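Cerari Catering -- Kitchen and Service Assistant, Zalelville

Part-time and full-time shifts open. Posted January 29, 2023.
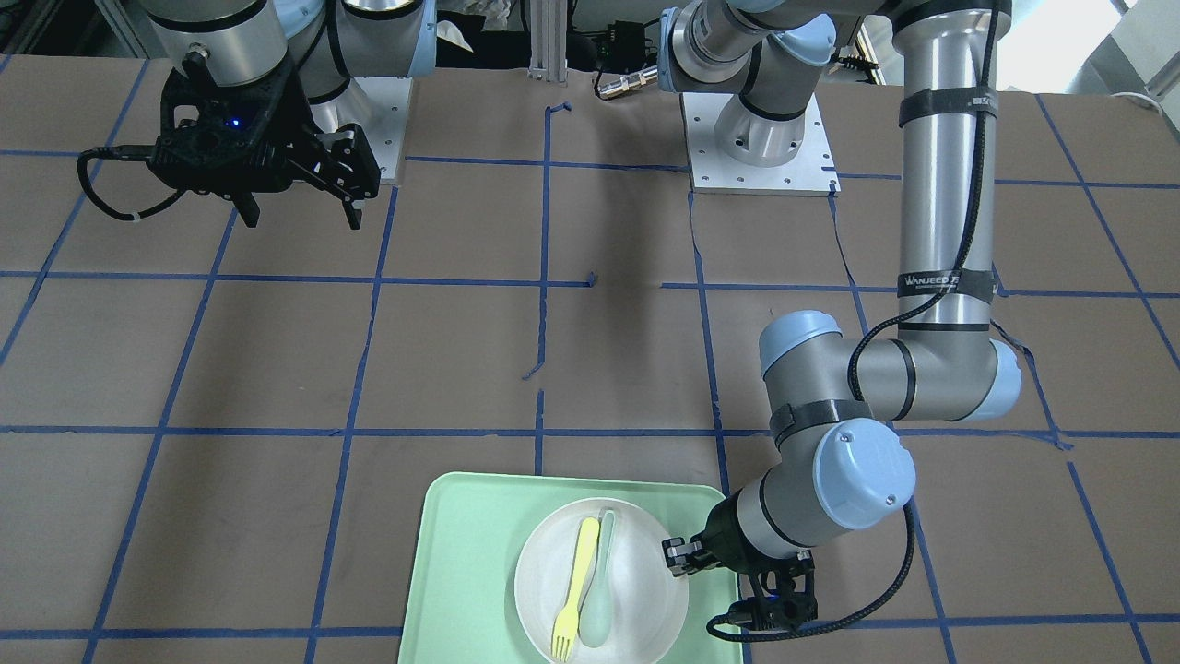 Cerari runs the lunch service for two elementary schools and one senior center in Zalelville. We cook everything in our own kitchen on the east side of town and deliver it each morning. We are hiring two assistants to join the kitchen crew.

The work

You will wash and cut vegetables, portion hot and cold food, load the delivery carts, and help serve at one of the sites. After lunch you come back with the van and work the dish room until the last rack is put away. On a normal day we send out 500 meals. Kitchen assistants also label allergy meals and check them against the list before the carts leave. The head cook signs off on that list, but we expect a second pair of eyes.

Hours

Full-time shifts start at 6 a.m. and end at 2:30 p.m., with a paid half-hour break. Part-time shifts start at 9:30 a.m. and end when the dishes are done -- usually by 2. No evenings and no weekends. The kitchen closes when the schools are closed, except for a small crew that keeps cooking for the senior center. Those weeks are shared out by sign-up.

Pay

Full-time assistants start at $2,549 a month before taxes. Part-time is paid by the hour at the same rate. Lunch is included, and so are aprons and non-slip shoes.

What we ask for

You can lift 40 pounds and stand for most of a shift. You can read and write enough English to follow a recipe card and a meal list. A food handler card is required by your third week, and we pay for the class. Kitchen experience helps but is not required. Anyone serving at the schools will need a background check -- we pay for that too.

How to apply

Stop by the kitchen between 2:30 and 4 p.m. and ask for Romana Hudec, or leave a resume in the box by the side door. A short handwritten note with your phone number is fine if you don't have a resume. Questions about pay or start dates go to Boris Ševčík in the office.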